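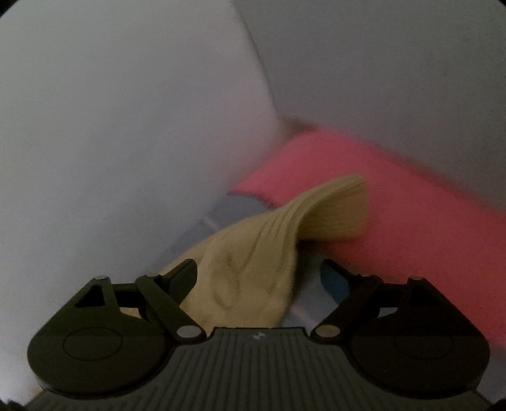 *Sock, cream, knitted. Laundry day.*

The Telberg heated drying rack cost me 96 dollars, and I bought it in December, when the basement was too damp to dry a dishcloth and I'd have paid double for any warm object. I've now used it through a winter and half a summer, so the honeymoon is well over.

It arrives flat. The booklet claims assembly takes 8 minutes, a figure I assume was set by whoever designed it, working from memory and with both legs already on. Mine took 34. The bolts are fine, the little plastic caps are not, and one of them now lives under my dryer.

Once up, it's a decent rack. The bars get warm, never hot, and T-shirts hung over a single bar are dry by morning. Jeans need a full day and some turning. The cover (sold separately, naturally) speeds things up a lot and makes the hallway look like someone is camping in it.
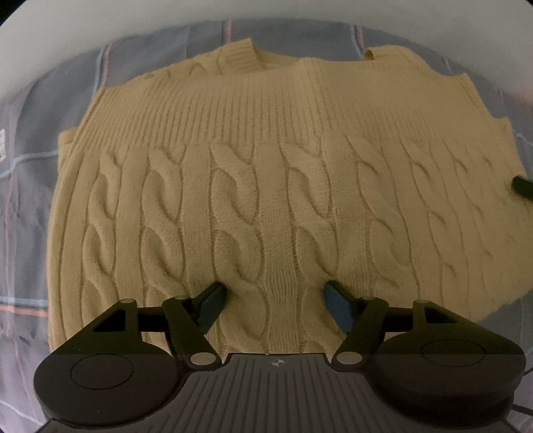 Heavy knits are where the Telberg and I part ways. The box promises it's "suitable for all woolens," and it does come with a mesh shelf, but the shelf is sized for a garment belonging to a confident toddler. Anything with real cables, like the cream one laid out on the plaid bedspread, has to hang off both ends, and you get sleeves with ambitions. My neighbor Sarita Kanaujia owns the Alwood, a plain unheated tower with 3 wide mesh tiers, and her sweaters stay the shape they were knitted. I have borrowed it twice and am working on a third excuse.

The timer deserves a mention, mostly as a warning. It beeps when it starts, beeps when it stops, and beeps again a bit later in case you were enjoying the quiet. 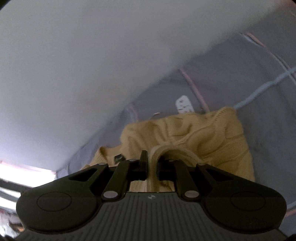 It also forgets its setting every time you unplug it, so I've given up and run the thing on manual. The fold is better. One hand, no pinched fingers, and it slides behind a door without falling on anyone.

Would I buy it again? For shirts, sheets and a damp basement, yes, grudgingly. For a house full of knitwear, get the Alwood and a fan.

**Telberg heated rack:** 3 out of 5. I'd go higher if they mailed me a cap.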